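Pre-run safety checklist, sim kitchen cell - mug shelf task
Site: Grondcombe. Checked by: Lieven Verhoeven. November, second pass
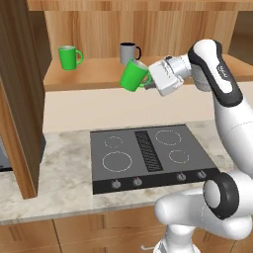 Mug task, green mug held at the shelf edge, gray mug behind it.

Fill in every line. OK / NOT OK / N/A, comment if not OK. Sim runs get the same list as the real cell, no skipping.

1. Scene file matches release sheet - OK. Build 2872.

2. Joint limits loaded, same values as the real arm - OK

3. Speed cap near shelf, 100 mm/s max - NOT OK. Cap only kicks in after the grasp, approach is still full speed. Ploneck to fix, rerun after.

4. Gripper force limit set - OK. Value copied from Tomar sheet, want it confirmed before anything goes on hardware.

5. Clearance to mugs left standing - NOT OK. Carried mug passes right in front of the gray one. Min distance needs to be loged, not eyeballed. Other green mug is further left, fine.

6. Clearance, gripper to shelf front edge - see comments

7. Keep-out zone over cooktop - NOT OK. None defined. Rule is no carrying over a cooktop unless it's modeled as off AND the zone has a height floor. Add both.

8. Elbow and base clear of countertop through whole path - OK on replay, 11 runs

9. E-stop event triggers in sim, arm holds and keeps grip - OK. Held for 60 s, no drop.

10. Dropped object counted as a fail, not a retry - OK now. Was wrong last time.

11. Human in zone test - N/A, no person model in this build. Do not sign off for shared space on this.

Comments
Item 6 - gripper hangs a bit lower than the shelf edge while holding the mug. Collision mesh for the edge looks thin to me, ask Medisel for theirs.
Item 7 is the blocker. 3 and 5 can go in the same fix.
Two green mugs the same color - task text has to say wich one, left or right. Put it in the release sheet.

Status: HOLD. Recheck 3, 5, 6, 7 only. - LV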